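Gorwood Users' Board
Control and planning > Two-arm coordination
Thread: Handover timing between paired arms in planner release 3

Zulkifli Pillai wrote:
Members are asked to comment on a matter affecting all stations that run the Kettler planner with paired arms. Since the move to release 3, our site has recorded pauses at the point where one gripper presents an object and the other closes on it. Each arm plans its own path and waits for a flag from its partner. The flag is sent over the same bus as the joint states, and we believe it is being queued behind them.

I should be grateful to hear whether other sites set the closing order in the planner or in the controller.
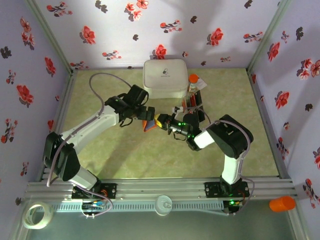 Posted by Afshin Farahani, station software group, 15/09/2019

We set it in the controller. The object at our station is small and has orange, blue and yellow faces, and the right gripper approaches on the yellow side while the left still holds. During that period the two arms form a closed chain, and any difference between their position targets becomes a force on the object. The planner runs too slowly to correct this. Our controller lowers the stiffness of the receiving arm as soon as contact is reported, and the giving arm opens only after the current in the receiving gripper has settled.

I would therefore advise against a flag of any kind for this step.

Bohdan Hrytsenko wrote:
I must disagree in part. A stiffness change made below the planner is not visible to it, and the planner will go on checking for collisions against a path that the arm no longer follows. We had 2 faults in March from precisely this cause. The closing order should remain in the planner, where it can be logged and replayed. If the bus is the difficulty, the flag should be given its own priority.

Zulkifli Pillai wrote:
Thank you both. May I ask Mr Farahani how the collision model is kept up to date while the arms are close together?

Afshin Farahani wrote:
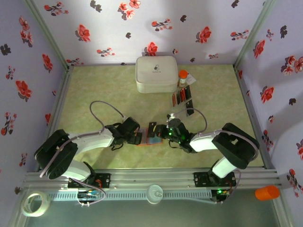

The collision model is refreshed from measured joint positions, never from commanded ones, so Mr Hrytsenko's objection does not apply to our arrangement. Fixed items are entered once as plain boxes with a margin. Cables are the weaker point. A grey cable arches over the table from the left gripper and another loops from the top of the right one, and neither is in the model. We have instead set a keep-out volume above each wrist, which costs some reach near the centre but has been acceptable.

Faizal Ngau wrote:
The Wostum branch permits the keep-out volume to be attached to the wrist frame, so that it turns with the gripper. Set the parameter to follow the wrist and restart the planning service. The default is fixed to the base.

Bohdan Hrytsenko wrote:
I accept the point on measured positions. I remain of the view that the stiffness change should be reported upwards, even if the planner takes no action on it. A log without it is of little use after a fault.

Zulkifli Pillai wrote:
We shall try a separate priority for the flag first and post the timings under this heading.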